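4. Setting up the tabletop whiteboard

Before you start, read the whole section one time. The Zekarik board is light, but the surface scratches if you put it face down on a rough table.

4.1 Push the stand to the back of the table and set the board in it.

4.2 Turn the two side knobs until the board holds its angle. Tighten by hand only.
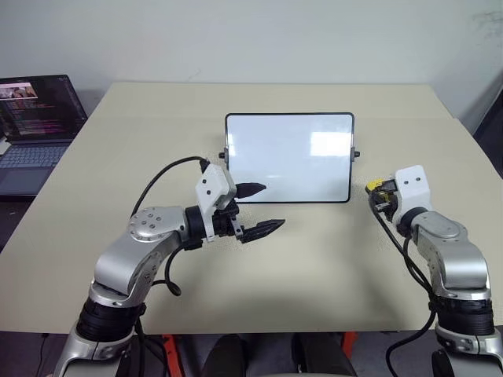 4.3 Remove the protective film from one corner, slowly. If the film tears, warm it with your palm and continue.

NOTE: New boards must be wiped with a damp cloth before the first writing. Let the surface dry for 3 minutes.

4.4 Write a short line in a corner and erase it. If a shadow stays, wipe again.
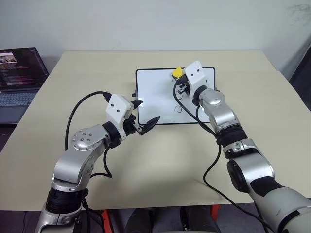
4.5 Choose the markers. Use only dry-erase markers with a fine tip – the wide ones fill a small board too fast. Store them flat, with caps closed.

CAUTION: Do not use alcohol above the strength written in section 6. It makes the surface dull, and dull places keep the ink.

4.6 If a window or lamp shines on the writing, loosen the knobs, change the tilt a little and tighten again.
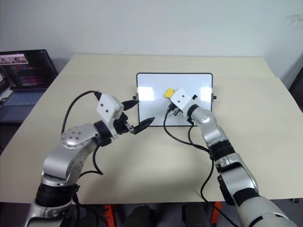
4.7 Once a month, clean the board with water and one drop of dish soap. Dry it with a soft cloth, also along the border, where the dust of the ink collects.

Comments

Olga Cisternas
Step 4.3 saved me. Mine had film on both sides and I wrote on it for a week.

Renato Lucero
Which cloth do you recommend? Paper towels leave lint on mine.

Hsiu-ying Chiu
@Renato an old cotton T-shirt works fine – cut off the seams first.

Tadeo Rivadeneira
The left knob gets loose every few days. Is there a spare part?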